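Gavach Statements

README for the public release
Last changed: Dec 15, 2018

What is in this folder

Gavach Statements is a collection of 501 public statements made during the Gavach leadership dispute in July, when the governing party split and two people claimed to be first minister at the same time. Each row holds one statement as it was given to the press, read out in the assembly or put on an official website. Where a statement was later changed or withdrawn, both the old and the new wording are kept.

The collection covers the 30 days from the first resignation to the confirming vote. It does not cover the court case that followed, or the Grustwood by-election, apart from statements that mention them in advance.

Files

statements.csv: the main table, one row per statement
sources.csv: where each statement was found, with the time it was saved
changes.csv: pairs of row numbers for statements that were reworded
notes.txt: remarks on single rows

All files are UTF-8. Fields are separated by commas and text fields are in double quotes. Line breaks inside a statement have been replaced with a space.

Columns in statements.csv

id: row number, stable between releases
time_given: local time, to the minute where known
office: the office the speaker claimed to hold at the time
side: government, breakaway, opposition or outside
place: where it was given (assembly, street, studio, website)
text: the full wording
lang: original language
claim: yes if the statement says where another politician was or what they meant to do

The office column records the claim as made. Two rows on the same day can both say first minister. We have not tried to settle who was right, and the column should not be used as if we had.

How it was collected

Most rows were saved with Vulto, our page saver, which visited the government and party sites every 15 minutes. Statements given on air were typed up by hand from recordings and checked by a second person. Chien, the matching script, then looked for repeated wording and marked likely duplicates, and those were read through before anything was removed.

The party sites were offline for part of the second week. Statements from that gap come from newspaper reports, and they have press in the origin column of sources.csv. Expect shortened wording there.

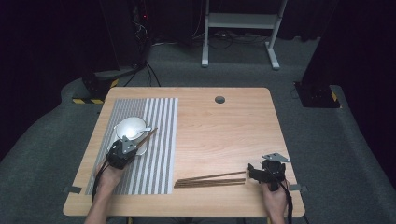
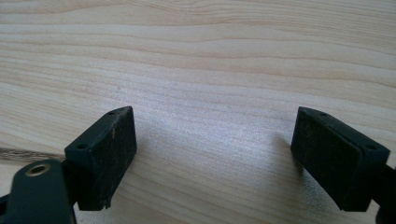
One user of the first release wrote to say that the claim column was too generous. In their view, a spokesman saying the first minister "has no plans to travel" is a denial and should not sit beside a flat statement that he had left the country. We agree that the two differ. The column has stayed as it was so that older work still matches, but almost 80 rows now carry the word denial in notes.txt.

Known problems

Times for street speeches are often the time of the first report, so they may be late.
Translations are ours. Check the original before quoting.
The outside group mixes neighbouring governments with trade bodies. It needs splitting.
Four rows have no text because the recording could not be made out. They are kept so that the numbering does not shift.

Use

Free for research, teaching and reporting. Please give the release date when you cite the table, as rows do get corrected. Do not present a row marked claim as proof of what it says. Several of them contradict each other, sometimes within the hour.

Corrections

Send the row number, the wording you think is right and a link to the source. Fixes to sources.csv go in as they arrive, and changes to the main table wait for the next release.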